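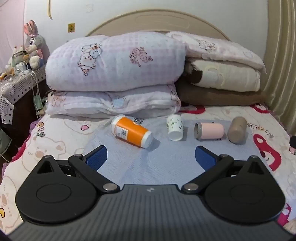
De: Milagros Marín
Para: lista de normas de manipulación doméstica
Asunto: Re: Re: borrador, apartado 4 (recogida con pinza de mano)
Fecha: 27 de junio de 2018

El mensaje anterior de Visitación Cifuentes decía:

> Propongo que el 4.2 quede así: «El operador partirá de una disposición neutra de los objetos, sobre superficie rígida, lisa y de color uniforme». Lo demás es ruido y luego no hay quien compare a Prasus con Llorente.
> También pediría un mínimo de 700 episodios por vivienda.
> V.

Visitación, todas:

Superficie rígida, lisa y de color uniforme tengo una en casa, es la encimera, y está ocupada desde enero. La gente deja los botes encima de la cama. Si la norma se llama «doméstica», el 4.2 tendrá que admitir colchas, sábanas con ositos y cilindros tumbados, que ruedan cuando les parece.

Mi redacción alternativa:

4.2. Se admite cualquier superficie de uso habitual, blanda o rígida. Se anotará cuál es.
4.2 bis. Los objetos podrán estar de pie, tumbados o boca abajo. No se enderezarán entre episodios para que salga más bonito.
4.3. Las dos yemas se verán enteras, abiertas y sin nada entre ellas, al empezar cada episodio.
4.4. No se retirarán peluches ni mantas del fondo. Sí se retirará todo documento con nombre y apellidos.

El 4.4 viene de la revisión de Hivville: de 151 episodios rechazados, 54 lo fueron por papeles legibles y ninguno por culpa de un conejo.

En cuanto a los 700 por vivienda, me parece bien si los hace quien lo propone. Lukosine pedía 2.000 y todavía les estamos esperando.

Queda sin resolver si un vaso boca abajo cuenta como «vaso» o como «obstáculo» en el anexo B. Yo voto vaso. Mandad objeciones a la lista, por favor, no a mi correo.

Milagros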